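## Home contents cover: the Kukcombe group scheme is open again

Good news for anyone renting in Kukcombe or Fuston – the tenants' contents scheme has reopened, and this year it's better than ever!

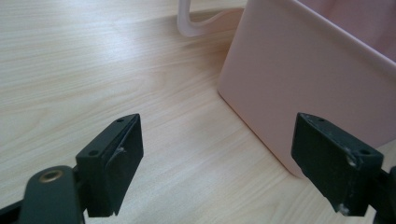

The biggest change is the excess. Last year you paid the first £120 of any claim, which put plenty of people off claiming for a broken telly or a soaked carpet. From this month it drops to £50, whatever the claim is for. Zawadi Mwakyusa spent most of the spring going back and forth with the insurers over this (she started in March!) and we're thrilled she stuck at it.

Bikes are in too. Any bike worth up to £2,000 is covered at home and when it's locked up elsewhere, as long as you've listed it on your form. If you have more than one, list them all. Phones still need to be added separately, and so do hearing aids, so please read page 3 of the booklet before you sign.

You can pay weekly, fortnightly or by the month, and paying monthly doesn't cost any extra. Lodgers can now join in their own name, which Czesław Olszewski has been asking for at every meeting I can remember. Well done, Czesław!

A quick word on adding up what you own. Most of us guess far too low. Go room by room, open the wardrobes, and write down what it would cost to buy everything new today. Curtains, coats and saucepans soon mount up, and if your total is too small a claim may be cut to match.

Forms are at the Fuston office, or ring and we'll post you one. If you were in the scheme last year your cover carries on as it is, but do send us a new form if you'd like your bike added.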